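Subject: Re: [bldg-elec] Residual current trips on shared bathroom circuits

Sarla Kandpal wrote:

> We see the same thing at Hasgate. One residual current device feeds the
> bathrooms on a riser, and it drops out a few times a month, mostly in
> the early morning. Insulation resistance is fine on every leg. Mishra
> swapped the device for a Jorkum of the same rating in September and the
> trips went on as before. Has anyone measured standing leakage with the
> loads connected? I would like a number before I ask the owner to pay
> for splitting the circuit.

Sarla,

Yes, with a clamp meter that resolves to a tenth of a milliamp. Anything coarser is a waste of time on this kind of fault. Clamp line and neutral together at the board, leave the protective conductor outside the jaw, and log for at least a full day. Spot readings miss the part you care about.

The building I look after has 14 apartments on two risers. The worse riser showed 13 mA standing leakage at night with everything in standby. That already sits close to the point where a typical device may legally operate, given that the standard lets it trip anywhere from half its rated value upward. Replacing a healthy device with another healthy device moves you around inside that window and nothing more. I suspect that is what happened with your Jorkum.

The loads that matter are small and always connected: fan controllers, mirror heaters, washing machines with line filters, heated seats. Each filter has a pair of capacitors to ground and contributes its share whether the appliance is doing anything or not.
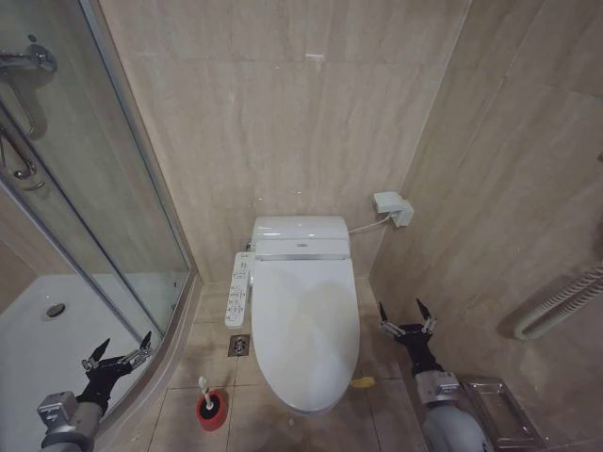
Bathroom with electronic seat, supply at the outlet box on the right.

I unplugged one load at a time and wrote down the change. Most were well under 1 mA. The worst was an old fan controller at 2 mA, which we scrapped. A Veron instant-heat seat rated at 900 W added little in standby, but the log showed a short step each time its heater switched in. When several heaters come on in the same few minutes before work, the steps land on top of the standing value. That would fit your early morning pattern.
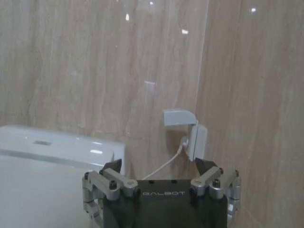

Cable routing is the second thing to check before anyone quotes for a split. Our drawings show straight vertical drops, and in half the bathrooms they are wrong. A detector is not much help through tile over a metal stud, and on glossy walls it is hard to see a patched area by eye. On the wall in the shot before this paragraph you get several bright reflections, and a thin line coming down toward the fixture that could be a joint or an inside corner. I would not drill on the strength of that. Use a tone generator on the dead circuit and mark the route with tape. 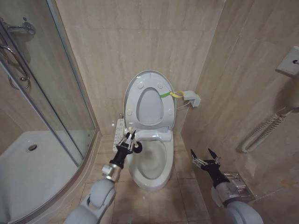

Moisture is the third, and people go to it first because it is easy to imagine. A damp accessory normally shows on a 500 V insulation test, provided you test with the accessory in place and the switches closed. If the test is done at the board with everything unplugged, you have tested the fixed wiring only, and the cord and the appliance are still unknown. In a narrow alcove such as this one, the thin cable runs from the outlet box on the right wall to the rear of the toilet, so include that length and the seat electronics in a separate test. Check the manufacturer's limit on test voltage before you do it – some filters have surge parts that will give a false low reading.
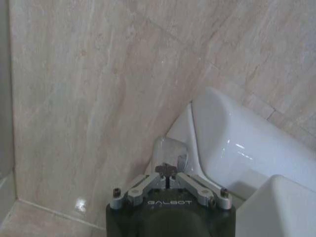

As for the split itself, the cost is mostly in making good. New cable in an existing conduit is half a day per riser. Chasing is another matter, and with marble-pattern tile you will not match the batch. If a wall has to be opened, take out whole panels on the joints. The thin seams between the big panels here, including the short one above the white fixture, are where I would have the tiler cut. Get that in the quote as a separate line.

What we did in the end was fit individual combined devices at each apartment board and leave the riser with a time-delayed one upstream. No chasing needed. One trip since, traced to a dishwasher.

If you can log the riser for 24 hours and post the trace, I will compare it with ours. Please note the time of any trip to the minute, and the temperature in the riser cupboard if you have it.

Xuân Lưu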